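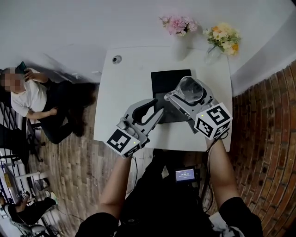

Put the pitcher on a tray and half your mopping is done, Romana Oravec wrote back after our last issue, and I've been repeating it to anyone who will stand still long enough! She was answering our question about small tables — how do you keep one pretty and still pour drinks on it? — and hers was the reply that got us all rearranging furniture.

So for this issue of the Plilcombe house letter, the subject is the little square table, and I couldn't be happier about it. A white one is lovely in a shared room (it bounces the light around and goes with any chair you drag over), but it shows every ring and drip. A black tray fixes a lot of that. It gives the pitcher a place to live, it looks sharp against the white, and you can carry it to the sink in one go.

Then there are the flowers. I used to be a snob about artificial ones, and I take it all back. Two small white vases on the far edge, one pink, one mostly yellow, and the table looks cared for every day of the week. They don't need water, so nothing spills when someone bumps the table reaching for a glass. Dust them with a dry paintbrush, petals first, then down into the leaves. 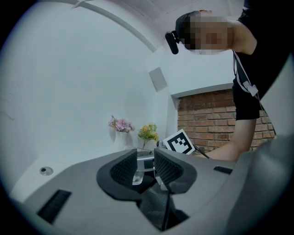 Pink on the left, yellow on the right, and clear glass in front.

Silvia Hájek asked whether the vases should match. Close is good enough, I think! Same color and about the same height, and let the flowers do the arguing. Keep them to the back so there's elbow room, and leave the pitcher's spout facing away from whoever sits nearest.

For pouring, clear glass is my favorite by a mile. You can see how much is left without lifting it, and a slice of lemon looks like a party. Rinse it right after use and stand it upside down on a folded cloth — Paora Cartwright swears by a splash of white vinegar for cloudy spots, and mine came up beautifully.

Send your own table ideas to Hayley Dunmore for the next letter. She has room for 9 short ones, and she'd love a few about trays.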